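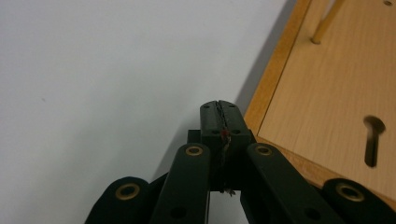 One early reader wrote to us that she finished the book on a Tuesday at bedtime, closed it, and was told by the six-year-old beside her to open it again at page one. We have had a good many letters in that spirit, and they are the reason Tostley Books is so very pleased to announce a second adventure for the goat-herding heroine of Skirnik.

The Goat Girl of Skirnik and the Borrowed Bell arrives in bookstores and libraries this February. It is a chapter book for children from five to eight, with 42 color drawings, short chapters, and words that a new reader can manage with only a little help from the nearest grown-up. Our heroine still has her mountain, her bad-tempered goats and her habit of speaking first and thinking later. This time the great bell of Sjögren has gone missing on the eve of the spring fair, and she has until sundown to bring it home — preferably before her grandmother notices she has left the gate open.

Readers who met her in the first book will be glad to hear that the troll is back, and that he has taken up baking. Those who haven't met her can start happily with book 2, which explains everything they need along the way.

Advance copies went out to 731 school and public libraries under our Juliso early reader list, and 452 of them have already asked for reading group packs, which are free and include a map, a song and the troll's bun recipe. Librarians, teachers and booksellers who would like a pack are warmly invited to write to the Tostley Books publicity desk.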